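Fault 3523

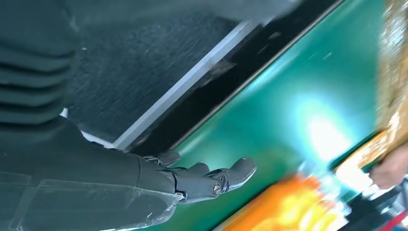
The hand at the green surface, fingers extended.

The log from Lestden gave one line: grip held, release not confirmed. Mitsuko Kamata read it twice. The hand had been told to open at 100 per cent and had reported that it was open. It was still closed on Murakami's sleeve.

"Cut the power," said Rin Murakami.

"It locks when the power goes."

"For how long?"

Kamata turned to page 4 of the manual. The release procedure required 2 people, both standing behind the line.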